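Service lane talk, Friday, 8 a.m. slot

Slide 1. Who we are
Cudari runs two dealerships, Bava and Vundton. Both sell used cars and both have a service department. Today is only about service contracts sold with used cars.

Slide 2. What we looked at
1,604 used cars sold at the two stores. 995 left with a service contract. Read both numbers out slowly, people write them down.

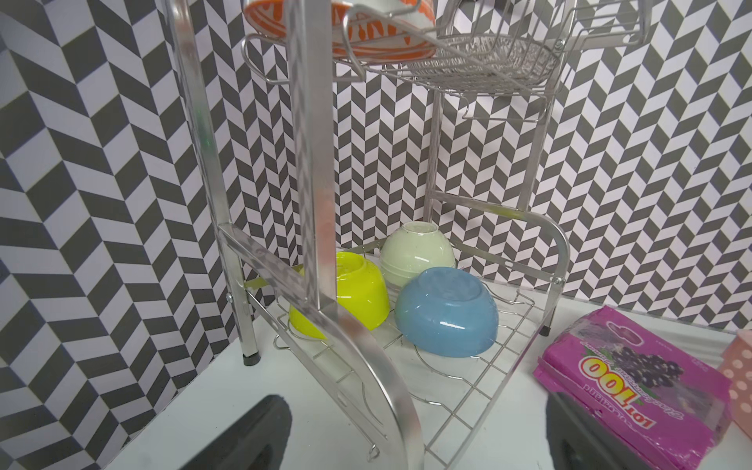

Most of the complaints came from the deductible. Buyers thought they paid it once per visit. The old Varghese contract charged it per repair, so two repairs on one ticket meant two deductibles. Pause for questions – somebody always has a contract like this.

Slide 3. What we changed
The deductible is now on the first page, in the same size type as the price. The finance desk reads it aloud before the buyer signs. This added 8 minutes to a sale at Vundton. Bava did not time it.

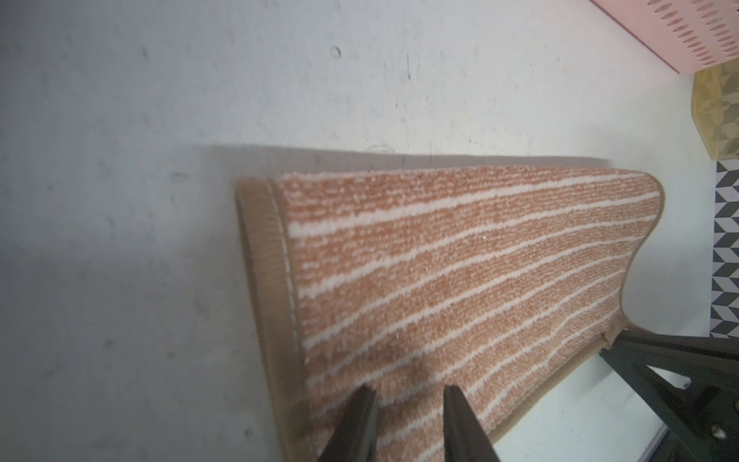 Peach-orange stair tread mat with wavy white stripes

Slide 4. Cancellations
Refunds are prorated by months or miles, whichever is further along. Show the 18-month case. Do the math on the board – skip the handout if we are running late.

Slide 5. Still open
Transfer to a second owner. Loaner cars. Towing past the county line.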